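Bins, shelves and loose goods at Jorent

This page is for people who keep asking how we store and sort the small stuff. Jorent handles loose returns and odd lots for toy shops, kitchen shops and a couple of school suppliers. Most of what comes through the door is smaller than a shoebox and has lost its packaging. The notes go with the February round of the sorting room and follow the goods from the door to the packing table.

The door and the first shelf

Cartons come in on the street side and go on the low shelf to the left. They stay shut until the paperwork is matched. A carton with no paperwork gets a yellow card and goes on the bottom level, and we call the shop the same day if we can read the label.

The shelf itself is Tutero, the bolt-together kind, bought used. Two of the uprights were bent when we got them and we cut them down for the short unit by the window.

Opening and tipping

Cartons are opened along the long seam and tipped into a bin. We used to lift things out one at a time onto a table, which was slow, and balls went everywhere. A bin with a low front wall and a high back wall works better. You can see in from the front and nothing rolls off.

Tip slowly. Packing crumbs come out last, and if you stop before the carton is fully empty most of them stay in the carton. The rest get swept out at the end of the day.

The bins

We have 105 bins in use, nearly all of them gray. The older ones came from a Hennessy clearance sale and the newer ones from a local shop fitter. They don't stack with each other, so the two kinds live on opposite walls.

Floors wear faster than walls. Anything hard and heavy that gets dragged along the bottom leaves a pale scratch, and after a year or two the scratches run together into patches. It makes no difference to the goods. We only retire a bin when a corner splits or a wall starts to lean.
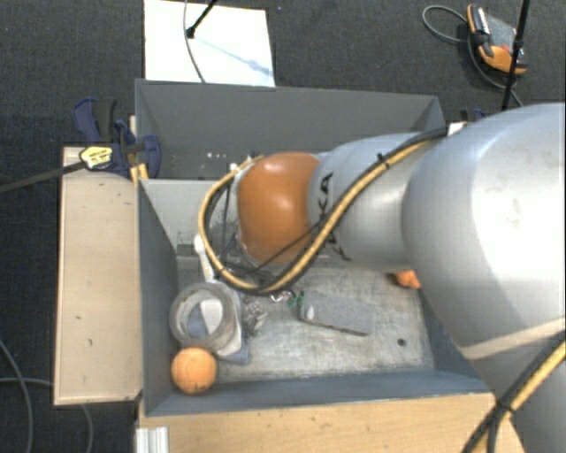 Soft things and round things are sorted first. Balls go by size, then by color if the shop has asked for it. They always end up in a corner sooner or later, so we start from the corners and work toward the middle. Plush toys go straight to a bag so they don't pick up dust.

Hard plastic comes next. Cups, blocks, lids, toy food and bath toys all get a quick look for cracks before they go anywhere. A lid without its pot is kept for 60 days. If the pot hasn't turned up by then, the lid goes in recycling.

Small parts are last. Anything that would fit through a drain cover goes in a lidded tub. We lost a whole set of game pieces down the back of a shelf once, and the tubs came in the week after.

Lots and labels

A lot is whatever arrived under one number, and it stays together until the shop signs off on it. The biggest lot so far was 400 pieces, mostly bath toys and beakers. It took up nine bins and half of the long table. Most are nowhere near that size and fit in a single bin with room to spare.

Labels go on the outside of the front wall, on the right, at the top. Masking tape and a marker. We tried printed labels for a while but the glue left a film that held dirt, and you could never tell an old number from a new one. Tape comes off clean as long as it hasn't been there all summer.

The wall of colors

One wall has open shelves sorted by color. It was meant for a single customer, Baten, who wanted mixed bags made up with one item of each color in every bag. The contract was for 37 bags. We kept the shelves afterward because it's an easy way to find a replacement when a set comes back one piece short.

Orange and green fill up quickest. There is never enough purple. White things yellow if they sit near the window, so the white shelf is the one nearest the back wall.

Cleaning

Bins are wiped on Friday after the last lot is closed. Warm water, a little dish soap, a cloth that isn't too wet. Scouring pads are not used on the floors of the bins – they lift the surface and the next lot comes out with gray marks on it. Marks from tape or marker come off with rubbing alcohol.

Crumbs of packing foam are the main nuisance. They cling to the walls in dry weather and a cloth only moves them around. A soft brush, used before the wet cloth, gets most of them. Foam caught in a corner can be lifted out with a piece of tape folded sticky side out.

The packing table

Finished lots go to the long table under the clock. Flat things go in the box first, then hard things, then anything round in a bag so it can't wander. Paper fills the gaps. We stopped buying air pillows two winters ago and haven't missed them.

The count sheet goes on top, face up, with the lot number written again by hand. The box is closed with paper tape, one strip along the seam and one across each end.

Practical details

Drop-off is from 8:30 in the morning until 3 in the afternoon, at the street door. Ring twice, the bell is quiet. If you are bringing more than six cartons, please call first so we can clear the low shelf.

We don't take glass, batteries or anything with liquid in it. Electrical toys are fine if the batteries are out. Shops that want their own cartons back should write that on the outside of each carton.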